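# Runder bench line

The **Runder bench line** is a partly automated work area at the Pratholm depot of Utum, a company that takes back, checks and resells small household appliances. It is made up of 7 two-armed stations that handle the plugging in, sorting and putting away that was once done entirely by hand. Within Utum it is usually called "the bench," a name that also covers the ordinary workbenches next to it, and this has caused a certain number of misdirected pallets.

## Background

Utum opened the Pratholm depot to deal with returned goods, chiefly fans, chargers, kettles, lamps and kitchenware. Each item had to be unpacked, looked over, connected to power if it had a plug, given a grade from A to D, and sent on to resale, repair or scrap. The job title was "returns tester." The job, by most accounts, was plugging things in.

A tester on a full shift handled up to 800 items. The sore thumbs that resulted were so common that the depot's first aid log had a preprinted line for them. Turnover was high in summer, when the fans came back, and higher in January, when everything else did.

The arms and their control software were put together by Polák, an integrator that had previously worked on bakery packing. Its first proposal to Utum still contained two references to rolls.

## Introduction

The first station was switched on for regular work on 11 Oct 2018. Management described it in a notice as "a colleague who never gets tired." Someone wrote "or buys coffee" underneath in ballpoint, and the notice was left up in that condition.

Early results were mixed. The station was good at straight plugs in open sockets and poor at nearly everything attached to them. Cords in particular proved difficult. In its first month the station logged 2,199 requests for help, the great majority under the code CABLE, which the software used for any situation involving a cable. Polák later split the code into CABLE-1 through CABLE-9. Testers continued to shout "cable."

The remaining stations followed in stages. Delivery of the last one was held up by a disagreement over whether the depot or the integrator should pay to widen a door.

## Operation

A station consists of two arms bolted to a rail along the front of a white tabletop, with patterned panels on the other three sides. Items are laid out by a person, called the setter, and the arms then work through a list of tasks. Typical tasks include:

- inserting plugs and chargers into a power strip
- removing them again
- placing bowls and plates in a rack
- moving graded goods to the side of the table

Setters are instructed to mix the goods on each table. The official reason is that returns arrive mixed, and a station that has only ever met fans is of little use on the day a box of bowls comes in. Setters have their own tastes in this matter, and regular staff claim to be able to tell who set a table by looking at it.

When an arm cannot finish a task it stops and turns on a lamp over the aisle. A person then walks over, does the thing, and presses a green button to confirm that it has been done. The button was originally labeled ASSIST COMPLETE. On most stations the label has worn down to ASS COMPLETE, and replacement labels have been on order for some time.

## Effects on staff

Utum had 71 people at Pratholm before the bench line and the same number after it, a fact the company mentions often. It mentions less often that the jobs are different. The title of returns tester was dropped and three others took its place: setter, grader and floor technician. Technicians are paid more than testers were. Setters are paid the same and walk considerably farther.

Kenji Pruitt, a former tester who became the depot's first floor technician, kept a notebook during the changeover that was later copied and used as the unofficial training manual. Its advice is brief. The entry on cords reads, in full, "Lay them out like you want to go home." The official manual gives the same subject eleven pages and a flowchart.

Graders gained the most from the change. With the plugging taken off their hands they had time to look properly at the goods, and the share of items graded B went up. Whether this was because more items deserved a B or because graders now had time to find a scratch is still argued over in the break room.

Complaints have mainly concerned pace. A person testing by hand could speed up before lunch and ease off after it. The stations do neither, and setters found that the work arrived evenly all day long, which several of them described as the worst part. After talks led by Cheuk-hei Tang, a grader who spoke for the shift, setters won the right to pause any station without giving a reason. The pause log does have a box for a reason. It is most often filled in with the word "reason."
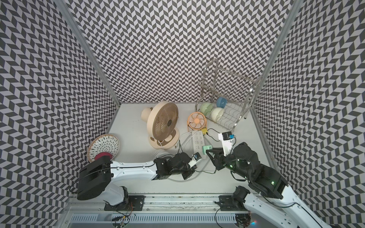
*A two-armed station with chargers and a power strip. Two fans and a dish rack of bowls share the table.*

Lost skills have been a smaller concern than expected. Former testers say they could identify a bad charger by its weight, and a few still do so in passing, to the annoyance of the graders. New hires are given one day of hand testing so that they know what the stations are doing. Most ask on the second day when they can stop.

## Naming

Polák numbers the stations from the loading door inward. The staff do not. Station 1 is known as Gran, Station 4 as Left Turn, and Station 6 as Station 5, owing to a mistake in the painted floor markings that was found after everyone had learned it. Station 5 is called Other Five.

## See also

- Returns grading
- Pratholm depot
- Utum door dispute
- Two-armed workstations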